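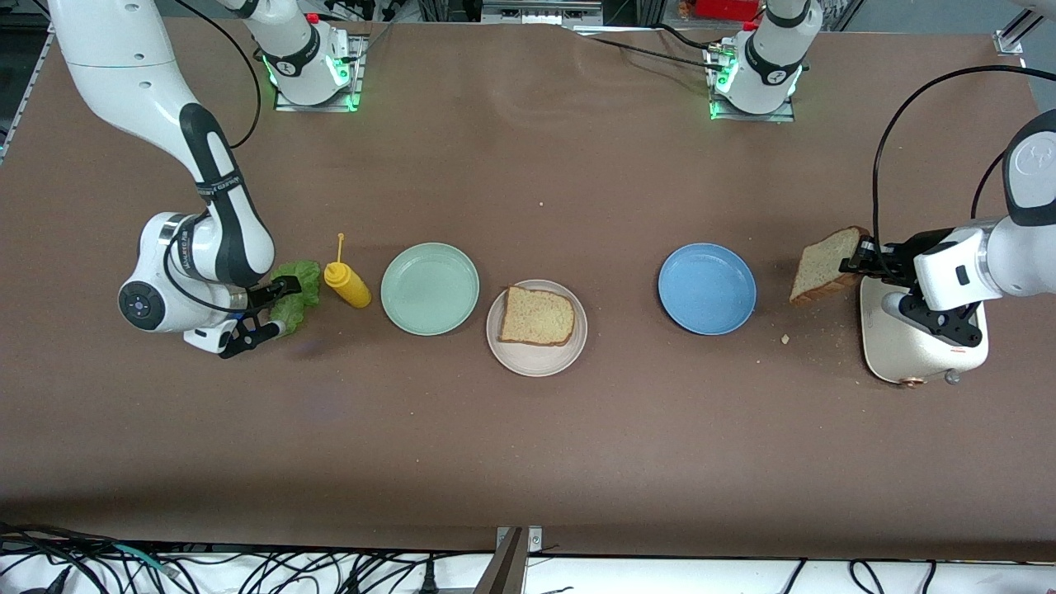
Grundlagen der Speisenzubereitung, Einheit 4: Belegte Brote
Handout, S. Hinrichs

Arbeitsplatz
Alle Zutaten und Teller vor Beginn in einer Reihe bereitstellen: Salat, Senf, Teller, Brot. Das Brot liegt auf dem Teller, nie direkt auf der Tischplatte. Krümel zwischendurch entfernen.

Reihenfolge
Untere Scheibe, Senf dünn bis knapp an die Rinde, Belag, Salat, obere Scheibe. Salatblätter waschen und gut trocknen, sonst weicht das Brot durch. Krause Blätter flach drücken.

Mengen
Pro Person 2 Scheiben Toastbrot. 800 g Brot reichen für etwa 16 Brote, je nach Dicke der Scheiben.

Bis Januar
Arbeitsblatt zu Brotsorten ausfüllen und bei Pascal Ackermann in Raum 112 abgeben.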